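How to Line a Small Space with Black Cloth

Évan Perrin, 24th June

I have lined four small spaces with black cloth by now, counting the closet in the old apartment in Dulstead, and each one went a little better than the one before. The first looked like a bat had died in it. If you want a dark corner for watching movies, or for a puppet theater, or just to take a nap in the afternoon with the sun beating on the windows, this is a friendly weekend job and you really don't need to be handy. You need a ladder, some patience and a person who will hold the other end of things!

What to buy

Get more cloth than you think. I measure the ceiling and each wall, add them up, and then add an extra 12 inches on every side for folds and hems. Cotton duvetyn is lovely if you can find it, but a heavy brushed cotton will do nicely. Stay away from anything with a sheen — satin lining looks black on the bolt and turns gray the moment a lamp gets near it. Check that it's sold as flame retardant, and keep the label in a drawer.

You'll also want spring clamps, a bag of safety pins, some thin cord, and a frame to hang everything from. Mine is made of lengths of pipe I had left over from a garden project, but a wooden frame works too, and I've seen a very sweet one made out of an old four-poster bed.

Wash or steam first

Cloth comes off the bolt with creases you could cut yourself on. I used to skip this step, and I spent most of one March looking up at a fold line right across the middle of my ceiling. Hang the panels over a shower rail, run a steamer down them slowly, and leave them overnight. If you're washing them, wash them cold and by themselves. My dish towels have never forgiven me.

Do the ceiling before the walls

Start with two people, one at each end. Clamp the cloth at one corner, walk it over to the opposite corner, and clamp it there before you bother with the other two. It will look dreadful at this point and that's fine. Now go along each edge, a little at a time, pulling gently and adding a clamp wherever it droops. I always want to finish one side completely before I move on, and it always comes out crooked when I do, so please go back and forth.

Any wide piece of cloth will belly down in the middle. You can run cord from corner to corner, pulled tight, and let the cloth rest on top of it. For a bigger span I'd add a third cord straight across. Tie off with a knot you can undo, because you'll be tightening it again in a week or so when everything has relaxed.

Hanging the walls

Let the wall panels fall from the top edge and overlap each one onto the next by a good hand's width. Most of the stray light sneaks in at the overlaps and along the floor. I pin the overlaps from the outside, and I roll the bottom hem around a length of chain so it hangs heavy. Leave one overlap unpinned for your door, and leave a gap up high at the back for air. It gets stuffy in there faster than you'd expect, especially with a dog who insists on joining you.

Lamps and cords

Use cool LED lamps only, and keep them well clear of the cloth. Bring the power in along the floor, taped down, and don't hide an extension cord inside a fold. 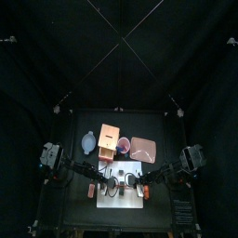

Once it's all up, go in, close the door flap and sit for a few minutes until your eyes adjust. You'll start to notice the pinholes of light, and you can go around closing them with safety pins. Give the ceiling a pass with a lint roller while the ladder is still out, and do the corners twice if you have a cat.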